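Concrete floor in the back room — seal it or leave it alone?

gritbucket
Posted 7:40 pm

Moved into a ground floor unit in May, gray concrete floor all through. Dusty. Sweep it, an hour later it's dusty again. Landlord says do what I want as long as it isn't carpet. Do I seal, paint, or just live with it? 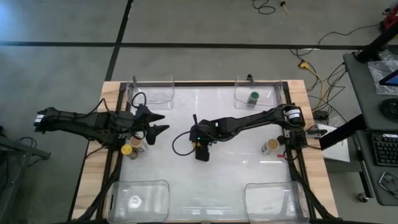 pallet_mom
Dusting like that means the top layer is weak. Sealer won't fix it by itself. You want a densifier first, the kind that soaks in. Then wait. Then decide if you even need anything on top. I did ours two years ago and never bothered with the second step.

gritbucket
How long between the two? Can't clear the room for a week.

pallet_mom
Depends on the product. The one I had said overnight. I gave it 2 nights bc it was humid.

northlot73
Going to disagree. Densifier is money down the drain on an old slab if somebody already put something on it. Do the water test. Few drops on the floor, wait 5 minutes. Soaks in and goes dark, fine, go ahead. Beads up, there's an old coating and you have to grind or strip. Everybody skips this and then comes back here asking why it's peeling.

gritbucket
Ok did it. Soaked in by the door. Beaded up in the far corner. Great.

northlot73
Yep. Patchy old sealer. Common.

tileorbust
Just paint it. Lunau floor paint, two coats, roller on a stick, done by dinner. Mine's held up fine and we drag stuff over it constantly.

northlot73
Held up how long?

tileorbust
Since spring

northlot73
Come back next spring

tileorbust
lol ok. Still looks better than bare

hm_wexley
Please don't paint over the beady corner at least. I used Skindora on a slab like that, the clear one, and it came up in sheets where the chair wheels go. Smelled for days too. The rest of the room was ok. So it wasn't the product exactly, it was me not stripping first.

If you grind, rent the vacuum with it. I didn't. Dust in the kitchen, dust in the shoes, dust in the butter.

gritbucket
What did the rental run you

hm_wexley
100 for the day with the discs. Vacuum was another 19 and I said no thanks to that like a genius.

slowdrain
Nobody asked about moisture yet?? Ground floor, tape a square of plastic down, all four edges, leave it till the next day. If it's wet underneath forget paint and forget epoxy. A breathable one is the only thing that wil stay put.

pallet_mom
Agree with this. Should of said it first.

tileorbust
Or mats. Meng makes the interlocking ones, you pull them up when you move out. Why spend a weekend on a floor you rent

slowdrain
Mats on a damp slab — enjoy the mold.

tileorbust
You don't know it's damp

slowdrain
Neither does he, that's why the plastic

gritbucket
Plastic is down, two spots. Will check in the morning. Leaning toward grinding just the corner and then densifier over the lot. Is Leltside any good? It's the only one my store stocks.

pallet_mom
That's what I used. Fine. Don't let it puddle, it dries white and you'll be scrubbing. Work in strips, mop the extra off while its still wet.

northlot73
And put the door on your list. Grit comes in from outside, decent mat there does half the job.

gritbucket
Morning. Both squares dry. Booking the grinder. And the vacuum.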